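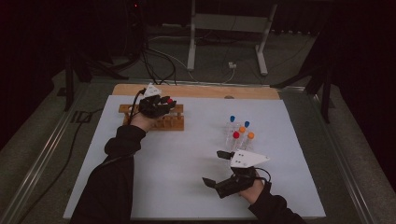
3. Préparer une séance de discussion

Le kit Floleo sur les discriminations contient 96 cartes et un livret d'animation. Lisez le livret avant la séance.

1. Disposez les chaises en cercle, sans table au centre.
2. Rappelez les règles de parole : chacun parle en son nom et peut passer son tour.
3. Distribuez 2 cartes par participant.
4. Laissez trois minutes de lecture silencieuse, puis ouvrez le premier tour.

Remarque : au-delà de douze personnes, formez deux groupes.

Attention : ne demandez jamais à un participant de parler au nom de son origine supposée. Si un échange devient blessant, interrompez le tour et reportez-vous à la fiche Modon, en fin de livret.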